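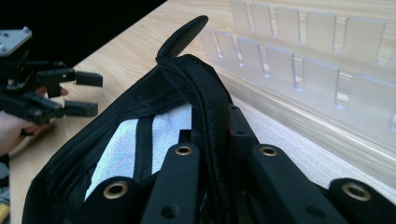
The episode loader was the slowest thing we had, and I had been blaming the disk for it since March. Usha Namboodiri ran the profiler over a full pass and found that most of the time went on decoding video we then threw away. Each episode holds two wrist streams and a pose track per gripper. The training code asks for short windows, and the old loader decoded both streams from the first keyframe every time it was asked for one.

The new version of Skerner builds an index at ingest. For every episode it stores keyframe offsets, the pose timestamps and the gripper width samples in one small file beside the video. A window request is now a seek, a short decode and a slice. Windows start on whatever frame the sampler picks, so there is still some waste between the keyframe and the first useful frame. We re-encode with a keyframe every 10 frames, which costs disk space and is worth it.

Time alignment took longer than the index. The two grippers run on separate clocks. The old code matched each left frame to the nearest right frame, which is fine until one side drops a frame and the matcher uses its neighbour twice. On slow motions you would never notice. On a bimanual task, where one hand steadies a bag while the other takes hold of the handle, the relative pose between the grippers picks up a small step, and the policy learns the step.

Muammer Bilgin's fix was to stop matching frames to frames. Poses are interpolated on to a common clock, positions linearly and rotations with slerp, and images are fetched by timestamp with a tolerance. If no image falls inside the tolerance, the window is rejected and the reason is logged. Of the 3,098 episodes in the current set, 9 had no usable windows left and have been dropped.

Gripper width is still awkward. It is smoothed before it reaches us, so the start of a close looks later than it should. I tried shifting it by a fixed offset, and that helped on rigid objects. With fabric and cord the contact is gradual, and I can't say from the width alone where it begins. For now the offset is a config value, off by default.

Two things are left before I merge. The index format needs a version number, which I should have put in on the first day. Senthil Palaniappan also wants the rejection log as a table he can sort by task, and the current output is plain text with the task name in the middle of the line.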